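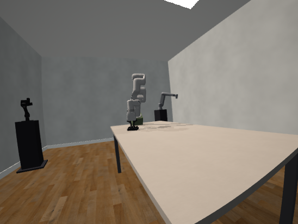
Bench 2 in the Gresier building will get a robot arm in July. It takes over the pick and place work on the small parts line, the job that has been done by hand on both shifts since Stedent moved in. The work so far has been done in a computer model of the room, built with Welance, and most of the questions at the last shift meeting were about where things will stand. The arm sits at one end of a long table, on a green base, and the rest of the tabletop is kept clear. The model also has a smaller gray arm on a black pedestal beyond the table. That one is not part of the July change and no jobs are tied to it.

The line handles 788 trays on a normal day. At present each one is picked up, turned and set down by a person, and the same person does the count sheet. Under the new plan the arm does the lifting and setting down, and the person at the bench checks parts, clears rejects and signs the sheet. Nearly 100 trays a day are odd sizes for the Khosravi order, and those stay with people for now.
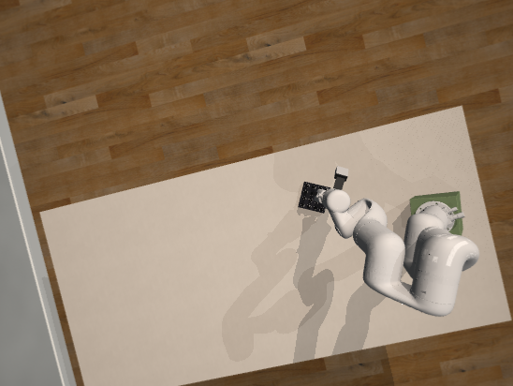 Touran Tehrani wrote in to ask what happens to the bench rate, and whether people who have been on that bench for years will be moved to packing without being asked. She added that standing and watching a machine for eight hours can be more tiring than lifting, and that she would like to see breaks written into the plan before it starts.

The bench rate stays as it is through the end of the year. Anyone who signs off on the arm's work will be on the checker rate, which is higher. Moves to packing will be offered first and assigned only if there are no takers. On breaks, Keyvan Safavi has agreed to a swap every two hours between the bench and the floor - the wording will go up on the board next to the time clock once both shifts have read it.

Several people asked how close they will be working to the gripper. During a run, hands stay off the table. If a part is dropped or sits crooked, press stop first, then reach in. Training covers this on the first morning, and it will be repeated for anyone coming back from leave.

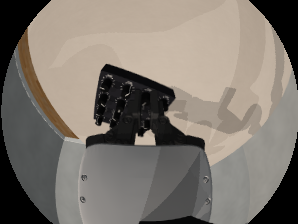 The gripper and its slotted black finger plate, in the computer model.

The finger plates are a wear item and will be changed by our own people. Maintenance is adding this to the Monday list. We asked Welance to teach the change to all 89 employees who rotate through the building, and they have agreed to do it in small groups, on paid time.

The reach from the base to the middle of the table was the other sticking point. Second shift wanted more open surface to the left of the arm for laying out count sheets and reject bins. The current layout leaves that end bare, and we plan to keep it that way.
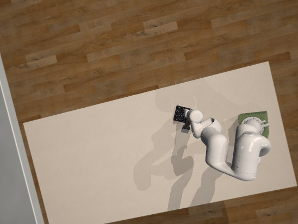
Sign-up for training

Sheets are in the break room, one for each shift. Put down your name and the mornings you can't do. If you would like to stay on hand work for the Khosravi trays, write that next to your name and Keyvan will talk to you before the schedule is made. Questions can go in the box by the door or straight to him.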